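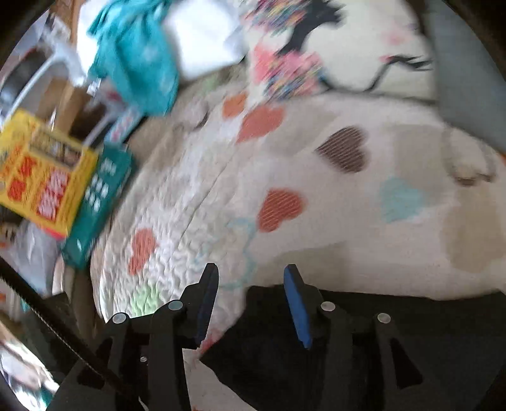 Two-finger hand-held gripper over a printed bedspread, cable running off to the left.

Budgeting a Hand-Held Gripper Kit for Home Recording

This page covers how to plan and price a small set of hand-held grippers for recording household tasks. It assumes you already have a robot arm, or access to one, and need demonstrations in ordinary rooms. It does not cover the arm itself.

Before you start

Write down the tasks first. The kit for folding and tidying on a bed is different from the kit for kitchen work, and most overspending comes from ordering one of everything. For each task, note the widest object to be grasped, the heaviest object, and the surface it sits on. Bedding is a good early test case. It is soft, it wrinkles, and printed patterns give the tracking software something to hold on to. Plain white sheets give it much less.

Step 1. Set the number of units

Our plan uses 2 grippers per site: one in use and one spare. A second operator does not mean a third gripper unless both record at the same time. Ineke Van Leeuwen, who wrote our first plan, budgeted a full pair per operator and later cut it in half.

Step 2. Price the gripper body

We got quotes from Levoseck and Gistov. The Levoseck body came to $2145 with linkage, fingers and camera mount. Gistov quoted lower but sold the fingers separately. Ask for the following in writing:

- Maximum opening between the fingertips
- Weight with camera and cable attached
- Whether pivots can be replaced without returning the unit
- Price and lead time for finger pads
- Connector type at the gripper end

Check the weight figure carefully. Vendors often quote the bare body. An operator holding the tool at arm's length over a bed will notice the difference well before the end of a shift.

Step 3. Cable or battery

A cabled unit is cheaper and does not stop to charge. The cost is in handling. The cable can cross in front of the linkage during a reach, and it drags on fabric. If you choose cable, add a strain relief clip and a spare cable for each unit. If you choose battery, price the charger and a second battery as part of the unit, and do not list them under accessories, where they tend to get cut.

Step 4. Consumables

Finger pads wear fastest. Pads in two colors make it easier to tell left from right when reviewing footage, but confirm that both colors are the same material and thickness. Iason Bakalis found one batch where they were not, and the grip closed off center.

We set aside $600 per site for pads, screws, cables and storage cards. It has been enough so far. Sites with rough or abrasive objects should plan higher.

Step 5. Storage and computing

Wide-angle video fills disks quickly. Record a test session of 60 minutes with your own settings, measure the size on disk, and multiply by the planned hours. Add room for one backup copy. Do not use the vendor's estimate, as it usually assumes a lower bit rate than you will want.

Fast hand motion smears objects near the borders of a wide view. A shorter exposure helps but needs more light, so a lamp or two may belong in the budget for darker rooms. Watch for bright cloth and white packaging, which wash out easily under strong light.

Step 6. Site costs

Occupied homes are cluttered, and for most training purposes they should stay that way. Do not budget for clearing the room. Do budget for the operator's setup time, a short consent meeting with the household, and a return visit if the first recordings fail review. Athina Stamatopoulos keeps these on a separate sheet from the hardware, and the split makes approval quicker.

Step 7. Order in stages

Order one complete unit, run it for a week at one site, then place the remaining order. Lambrakis, our reseller, held the quoted price for this without a fee. Erside would not, so ask before you sign.

Check during the trial:

- Do the fingers close evenly on thin cloth?
- Does the cable snag on the bed edge or on nearby items?
- Are both fingertips visible through the full range of motion?
- Have any pivot screws loosened?

Record the answers with the unit's serial number and attach them to the second purchase request.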